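4. Planning the purchase

4.1 What we were asked to decide

The question put to us was a plain one: which mobile robot with two arms should the care homes group buy, how many, and what else would it have to pay for. The group had already chosen the task. Staff wanted something that could go from room to room on its own at night, carrying linen and bottled water, and the building is full of doors. Every bedroom has one, every bathroom has one, and the corridors have fire doors at intervals that must have seemed sensible to the architect.

Three suppliers replied to the call. Nernus offered a wheeled base with two arms and a price that covered the wheeled base. Ferunis offered a complete machine, with grippers, and a service contract as long as this paper. Kyei offered to lease. We treat the three bids in the order in which the sums became clear, and so Kyei comes first and Nernus comes last.

Before any money was committed, we ran the door task in simulation. The case for doing so was made by Gerrit Verbruggen, then in charge of estates planning for the group, whose memo of July remains the shortest document in the project and the most often quoted: "If it cannot get out of the bedroom, I do not want to hear about the battery." We built the test homes in Skorneo, a planning tool that the group already held a licence for and had used once, to choose carpets.

4.2 Doors as a cost

It is easy to buy a robot by its lifting power. All three brochures open with it. For our purposes the figure hardly matters, as a stack of towels weighs very little and the door has no opinion on the subject. What matters is how much free room the arms need when the base is in a doorway, whether the gripper can get round the handle the building happens to have, and how long the whole business takes. Each of these has a price, though it seldom appears on the quotation.

We ran 1000 door trials for each bidder's machine, with the layout, the door leaves and the wall finishes changed between trials. Runs were set up so that a planner who knew nothing of robotics could watch one from the machine's own point of view and say what had gone wrong. This turned out to be worth more to the budget than the totals, because the people who sign for building work will believe a doorway sooner than a table. Figure 3 gives two views from the same occasion. 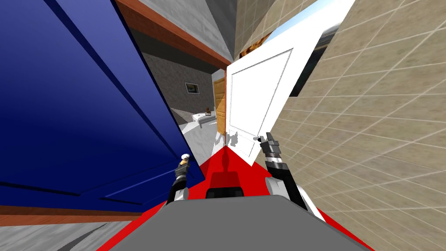 The cost of clearance was the item most often missing from the bids. A supplier will quote the width of the base with the arms tucked in, much as one might quote the width of an umbrella. In use the arms come forward and apart, and the width to plan for is the one taken up while working: in the first view of Figure 3 there is an arm to either side of the red column, one gripper beside the edge of the blue door and the other just below the corner of the white one, and the bedroom lies through the gap between the two. Two open doors near each other make a poor corridor. We therefore asked each bidder to state a working width as well as a travelling width. Ferunis did so by return. Nernus sent the travelling width again, in bold.

For budgeting we sorted the doorways of the real buildings into those that could be left alone, those that needed a door rehung or fitted with a hold-open device, and those where no sane person would send a machine. The survey covered 334 doorways. The middle group is where the money goes. A hold-open device is cheap, the visit to fit it is less so, and the fire officer's view of it has to be obtained in writing. We would advise any buyer to get that letter before the robot and to put a line in the budget for the time spent waiting for it.

We left the third group out of the purchase altogether. It had been suggested that a longer arm might deal with these doorways, and Nernus was kind enough to price one. The longer arm needed a heavier base, the heavier base was wider, and the wider base did not fit through several doorways in the first group. We record this for the benefit of anyone about to receive the same offer.

4.3 Grippers and what they wear out

All three bids came with a plain two-finger gripper as standard and a range of better ones as extras. The extras are handsome. One has a soft palm, and another can turn without end, for reasons the brochure leaves to the reader. Our first draft of the budget had two of the better kind for each machine, plus a spare, and the total was returned to us with a single question mark beside it.

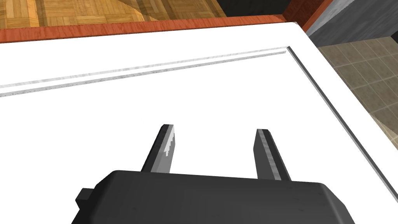
The second draft kept the standard gripper throughout. In the trials, most of the gain from the dearer models came on round knobs, and the buildings have very few of those outside the older wing. Replacing the knobs with lever handles costs less than one good gripper and has the further merit of helping the residents. This is the sort of finding that pleases everyone except the supplier, and we suggest that buyers look for it early: ask what could be changed in the building for the price of the part, and whether a person would also be glad of it.

Finger pads are another matter. They are small, they are sold in packs, and they carry a margin that would make a printer maker blush. Ferunis gives a pad life of up to 2000 grasps, under conditions it describes as normal. We could not test this in simulation, where nothing wears out and nobody spills orange squash, so we budgeted on half the stated life. If that proves too gloomy, the homes will own a drawer of pads. If it proves too hopeful, the line is at least already in the ledger and can be made larger without a meeting.

We also set aside a sum for damage to doors. None of the bidders had thought this necessary. Paint, filler and an afternoon of a joiner's time are dull things to put in a paper about robots, but a machine that nudges the same panel each night will mark it sooner or later, and the group would like to know whose budget the mark belongs to. It was agreed that it belongs to the project for the first year and to estates afterwards. Verbruggen's comment on the second half of that arrangement is not suitable for print.

4.4 Buy, lease or wait

Kyei's lease looked dear by the month and much less so once the pads, the yearly check and the return of the machine were counted. Against it stood the clause on alterations, under which the homes could not fit so much as a basket without consent. Carrying linen without a basket is possible, and we have watched it done in simulation, slowly. Kyei agreed to strike the clause for an added fee, which brought the lease close to the Ferunis price over the term we had been given.

Waiting was costed as a real choice. It has a price too, mostly in night staff hours, and it also has a habit of being chosen by accident when the other papers arrive late. We set down what waiting a year would cost, and what we would expect to know by the end of it that we do not know now. The second list was short. The main entry was whether Nernus would still be trading.

Our advice was to buy one Ferunis machine for the newest building, with standard grippers, and to put 200 hours of staff time in the first year's plan for training, resets and standing beside it looking doubtful. A second machine should be ordered only when the doorway works in the next building have been finished and paid for. The group took the advice on the machine and the grippers. It cut the hours by half, and we have asked for the log to be kept so that the next budget can be argued from something firmer than our faces.

The quotations used in this section were valid to Sep 26, 2026, and the sums should be worked again with fresh prices by anyone who wishes to follow the same plan.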